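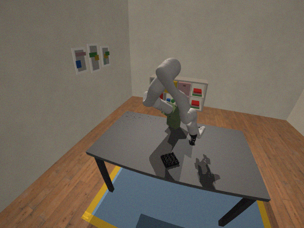 약속 장소는 그가 정했다. 간판에 '안사(Ansah)'라고만 적힌 골목 안 찻집인데, 메뉴에 커피가 없다. 12년 동안 남의 회사 이름을 지어 온 사람이 고른 가게답게 이름의 뜻은 주인도 모른다고 했다.

"뜻을 물어보는 손님이 있으면 성공한 이름이에요. 대개는 화장실이 어디냐고 묻거든요."

명함에는 직함 대신 '작명'이라고 적혀 있고 본인 이름은 없다. 이 인터뷰에서도 이름을 빼 달라고 했다. 이름으로 먹고사는 사람의 요구치고는 묘했지만, 대추차를 얻어 마시는 처지라 그러기로 했다.

그가 지은 것 중에는 치약 '디스티아(Distia)'가 있다. 후보 91개를 냈고 의뢰인은 첫 장 맨 위에 있던 것을 골랐다. 나머지 90개는 어떻게 됐느냐고 묻자 그는 찻잔을 돌렸다.

"청구서에 들어갔죠." 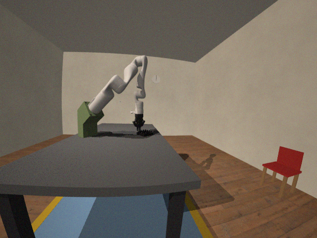 이름 하나를 짓는 데 얼마나 걸립니까?

"짓는 건 오후 한나절이면 됩니다. 회의가 석 달이에요. 사장님은 마음에 든다는데 사모님이 어감이 차갑다고 하시면 다시 8월로 돌아갑니다."

실제로 '투디버(Tudiver)'라는 등산 양말은 8월에 끝난 일이 겨울까지 갔다. 영업부는 발음이 어렵다고 했고, 디자인팀은 V가 예쁘다고 했고, 공장에서는 이미 라벨을 찍고 있었다. 결국 라벨이 이겼다. 그는 이 일을 두고 "업계에서 가장 합리적인 의사 결정이었다"고 평했다.

요즘 의뢰서에는 하나같이 '따뜻하면서 혁신적이고, 세 음절 이내이며, 전 세계에서 통하는' 이름을 달라고 적혀 있단다. 그 조건을 다 채우는 말을 하나 알기는 한다고 했다.

"엄마요. 그런데 상표 등록이 안 될걸요."

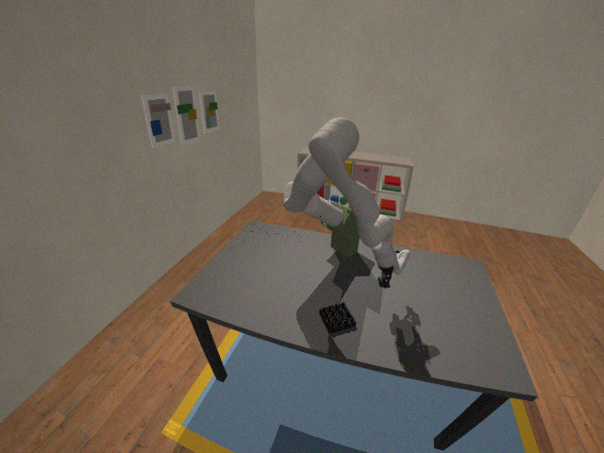

그렇다고 그가 일을 우습게 여기는 것은 아니다. 가방에서 꺼낸 공책에는 소리 내어 읽어 본 후보들이 빼곡했고, 어떤 것 옆에는 '전화로 하면 못 알아들음', 어떤 것 옆에는 '욕 같음'이라고 쓰여 있었다. 전화 시험은 꼭 한다. 시끄러운 시장통에서 어머니께 전화를 걸어 이름을 불러 드리고 받아 적게 하는 방식이다. 투디버는 '두 집어'로 돌아왔다.

"그때 말렸어야 했는데, 라벨이 있었으니까요."

가장 아끼는 이름은 팔리지 않은 것이다. '트로쿠라(Trokura)'. 우산 회사에 냈다가 퇴짜를 맞았고, 침대 회사와 두부 회사에도 차례로 냈다. 두부 회사에서는 꽤 진지하게 검토했다고 한다. 지금은 자기 자전거에 붙여 놓았다.

찻값을 계산하고 나오는데 그가 이 연재에는 제목이 있느냐고 물었다. 아직 없다고 했더니 단가표를 보내 주겠단다. 며칠 뒤 정말로 왔다. 연재 제목은 앞으로도 없을 예정이다.
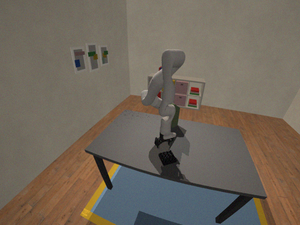

읽는 시간 4분

덧붙임. 원고를 보내 확인을 부탁했더니 고칠 곳이 한 군데 있다고 답이 왔다. 어머니가 받아 적은 것은 '두 집어'가 아니라 '두 지붕'이었다고 한다. 통화한 지 오래되어 다시 여쭤 봤는데, 어머니는 지금도 그 양말 이름이 두 지붕인 줄 알고 계신다. 본문은 고치지 않고 여기에 적어 둔다. 단가표에 관해 묻는 독자가 있을까 봐 미리 밝히자면, 금액은 밝히지 말아 달라는 요청이 있었다. 후보 개수가 늘면 값도 는다는 것까지만 허락을 받았다.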